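Ullgate 邮件系统整治项目进展报告(第二期)
致:Leidy Restrepo,运营总监
抄送:Skarkent 基金数字安全资助组
报告人:Caoimhe Brennan,信息系统负责人

一、先说结论

上一期报告里我写过一句“预计本阶段可以彻底解决群发邮件被退回的问题”。请把“彻底”两个字划掉。目前的情况是:对外发出的邮件大部分能到,内部邮件基本都能到,而那些我们一直以为没人看的月度通讯,现在到得格外准时,已经有收件人来信要求退订了。我把这算作送达率改善的证据。

本阶段的主要工作有四块:清理发信域名、把旧邮件列表迁到 Wetent、重做垃圾邮件过滤规则、整顿共享邮箱。前两块做完了,第三块做了一大半,第四块的状态请看第五节,建议喝完茶再看。

二、发信域名

接手的时候,Ullgate 名下有四个域名在往外发信。其中一个是主域名,一个是活动报名用的,一个是前任同事为一次募捐临时注册的,还有一个谁也说不清来历,续费通知一直寄到一个已经注销的邮箱里,居然每年都续上了。后来在财务的自动扣款清单里找到了它,挂在“办公杂项”下面,和打印纸排在一起。

现在发信统一走主域名,报名域名只保留网页跳转,另外两个停止发信。SPF 记录重写了一遍。旧记录里列了一长串被授权的服务器,有几家服务商我们早就不再付钱,理论上他们仍然可以名正言顺地以我们的名义给任何人写信。这些条目已全部删除。DKIM 签名在主域名上启用,密钥长度换成了现在通行的标准。DMARC 目前设在只监测不拦截的档位,等报表再干净一些就往上调一档。

报表本身值得提一句。开启监测以后,每天会收到各家邮件服务商发来的汇总文件,格式是给机器读的,我用肉眼读了头一个星期,不推荐。现在由脚本汇总,每周出一张表。从表上看,冒用我们域名发信的来源比想象的多,内容大致是催收发票。如果有合作单位抱怨收到我们催款,请先转给我,暂时不要道歉,也不要收钱。

三、邮件列表迁移

旧列表系统装在机房角落的一台服务器上,软件版本停留在一个开发者自己都不愿意回忆的年代。迁移前总共导出 748 个订阅地址。清理重复项、明显拼错的域名以及退信多次的地址之后,剩下的全部导入了 Wetent。

导入过程比供应商演示的长一些。演示里点一下按钮,进度条走完,掌声。我们这边点一下按钮,进度条走到一半,弹出一句“发生未知错误”,旁边有一个“了解更多”的链接,点进去是首页。跟客服来回写了几轮邮件(其中一封进了我们自己的垃圾箱),最后查出来是旧数据里有一批姓名带着换行符。把换行符去掉就好了。换行符是怎么进到姓名里的,我不打算查。

迁移后的第一次群发分批进行,每批 200 封,间隔拉开,免得一上来就被各家服务商当成新出道的垃圾邮件团伙。这次群发没有触发限流。第二次群发取消了分批,也没有出事,不过我还是建议大型活动之前恢复分批,多花的时间不长。

订阅确认的流程也改了。以前任何人填一个地址就算订阅,因此名单里混进了好几位从没听说过我们的人,以及至少一位显然对我们有意见的人,他的地址是被别人填进来的。现在要点确认信里的链接才生效。新增订阅的速度因此慢了,这一点在下一期的数字上会看得出来,先打个招呼。

四、过滤规则

老规则是历任同事一条一条加上去的,像一本没有目录的日记。有一条规则把所有标题里带“紧急”的邮件直接送进垃圾箱,大概是某年诈骗邮件泛滥时的应急措施,后来一直没撤。各位如果疑惑过为什么物业关于停水的紧急通知从来收不到,现在可以释然了。

还有一条规则专门放行某个供应商的所有来信,不作任何检查。那家供应商去年邮箱被盗,盗号的人用它给我们发过一轮带附件的“对账单”,一路绿灯。好在当时附件损坏,打不开。我们的防线在那一天由对方的失误构成。

新规则做了精简,思路是少写特例,把判断交给评分机制,拿不准的进隔离区,每天早上给收件人发一封摘要,由本人决定放不放行。试运行期间的反馈有两类。一类是说摘要很有用;另一类是把摘要本身当成钓鱼邮件举报给我。后一类同事我都单独回信表扬了,他们的警惕性正是培训想要的效果,只是方向稍微偏了一点。摘要的标题和落款已经重新设计,现在看上去没那么像骗子。

尚未完成的是附件沙箱。Betancur 提供的试用版可以用,检测也算准,但处理带宏的表格时会让邮件迟到很久,财务部门对此有书面意见,措辞比较完整。已请 Betancur 给出调整方案,等他们回复。

五、共享邮箱

共享邮箱的问题在于共享。咨询邮箱的密码在两个部门之间流传,写在一张便签上,便签贴在显示器背面,大家认为背面比正面安全。登录记录显示有设备从我们没有办公室的城市登录过,后来查明是一位休假的同事在海边回复了咨询,内容得体,就是时区不对。

目前做了以下处理:共享密码作废,改为各人用自己的账号获得授权;两步验证对所有管理员账号强制开启,普通账号分批开启;离职人员的转发规则全部检查过一遍,找到两条仍然在往外转信的,已经关闭。其中一条的收件人很有礼貌,回信说终于清静了。

两步验证的推进遇到一些阻力。主要的反对意见是“太麻烦”,次要的反对意见是“手机没电了怎么办”。针对后者已为每人打印了备用码。针对前者没有什么好办法,我打算靠时间。

垃圾邮件的来源里,有一部分要怪我们自己。官网的联系页面上,十几年来把员工邮箱原样写成可点击的文字,抓取地址的程序一来就能打包带走。联系页面现在换成了表单,表单加了验证。换完之后,直接投到个人邮箱的推销信短期内不会减少,因为地址早就在外面流通了,覆水难收,只能靠过滤慢慢消化。

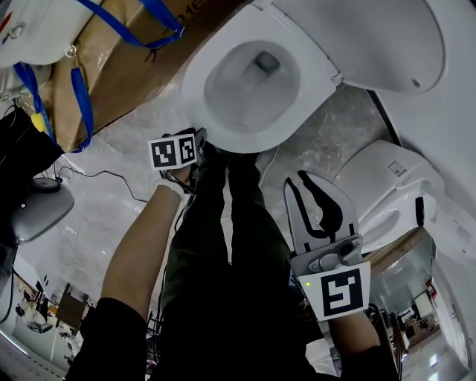
Ullgate 总部,4/6/20

六、经费与进度

经费使用基本符合计划。省下来的部分来自停掉的域名和一项没人记得为什么买的“高级投递服务”,该服务的主要功能是每月寄来一张发票。超出的部分是 Wetent 的导入支持费,合同里写着包含,附录里写着不包含,我们读的是合同,他们读的是附录。已达成折中,对方减免一半,我方不再在论坛上发帖。

进度方面,附件沙箱比原计划晚,原因已在第四节说明。普通账号的两步验证预计 7 月完成,前提是培训能照常安排。目前培训改成线上,参加的人比以前在会议室的时候多,开摄像头的人比以前少,提问集中在聊天框里,质量反而高些。有一位同事问:如果诈骗邮件写得比我们的正式通知还通顺,该怎么分辨?这个问题我记下来了,暂时没有好的答案,已转给负责写通知的部门。

七、需要决定的事项

DMARC 何时从监测调到隔离。我的建议是再看一个月报表。调早了,可能有某个忘了登记的系统发出的信会被扔掉,打印机扫描发邮件那个功能就很可疑,它至今以一个不存在的用户名发信,而且从不失败。

旧列表服务器何时关机。技术上随时可以,里面的数据已经备份并核对。唯一的顾虑是这台机器上还跑着一个不知名的小程序,每天凌晨写一行日志,内容是“OK”。停掉它之前我想弄清楚它觉得什么事情 OK。

联系表单收到的来信由谁处理。目前默认转给我,我已经替大家回答了不少关于停车和发票抬头的问题,答得未必对。请 Leidy 指定一个部门。

过滤规则的修改权限是否收归信息系统组。建议收。上述“紧急”规则的作者至今未能查明,我也不想再认识新的作者。

八、下一阶段安排

先把沙箱的延迟压下来,再全员开启两步验证,之后做一次模拟钓鱼测试。测试的时间和内容不提前通知,所以请收到本报告的各位不要在走廊里讨论这一段。测试结果只报部门汇总,不点名。上次测试点击率最高的部门是哪个,我和该部门主管都还记得,不必再提。

附件清单:DMARC 周报汇总表;Wetent 迁移核对表;过滤规则新旧对照;经费明细。附件以链接形式提供,链接指向内部文档系统,请核对地址后再点。

Caoimhe Brennan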